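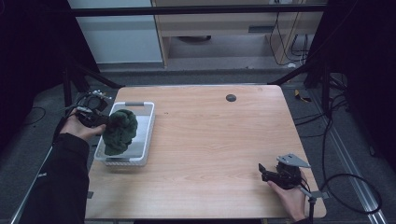 April, 4:15 p.m. – Lornden debt model, notebook entry

The refunding module runs end to end! Started it after lunch with the old Lornden bond schedule, expecting another crash at the call date, and it went straight through to final maturity. Debt service by year matches the printed schedule in every row except the last one, and that one is a rounding difference I can live with for now.

What fixed it: the call premium was being added to principal before the interest step, so every series after the call paid interest on money the town never borrowed. Moved it to its own line. Darmawan had written "premium??" in the margin of the March printout and I walked right past it. Sorry, Darmawan, you get the credit.

Test set is now 92 bond series, all loaded from Zudau. Import is much cleaner than last month, but it still drops the accent in names and reads a blank coupon as zero. The zero coupon thing matters. A real zero coupon bond and a missing number look exactly alike once they're in the table, so I added a flag column and the run stops if the flag is empty. Please don't turn that off to save time.

Rate shock runs: did 500 paths on the variable rate piece. I love this plot. The spread stays narrow for the first few years, then the swap ends and the whole thing opens up like a fan. Thérèse McIntyre came by while it was on the screen and asked the best question of the day, what happens if the property tax base goes flat in the same year the swap ends. We had been treating those as separate runs. Put them together and the reserve falls below the floor on 106 of the paths. On rates alone it was far fewer – I didn't save that run, so redo it with the same seed before quoting anything.

Would not show this to the town yet. The flat tax base case is just a line we drew by hand, and the reserve floor is the old policy number. Thérèse thinks the policy was rewritten and is going to look for the newer text.

Jondden data: same import, different mess. Their fiscal year ends in June and Lornden's ends in December, so anything side by side is off by half a year. Darmawan wants to convert everything to quarters. I was against it this morning and I'm coming around, mostly after trying the other way for an hour and getting a chart with two peaks where there should be one.

The Meijer Road sewer bonds are still out of the model. They're paid from user fees and I want the general fund side solid first.

Next:
– rerun rates only, same seed, save it this time
– quarters version of the Jondden table (Darmawan)
– new reserve policy text (Thérèse)
– check the rounding in the last row against the trustee statement
– version 2 of the input sheet, with the flag column locked

Files are in the shared folder under "refunding, works." Left the broken copy next to it for comparing.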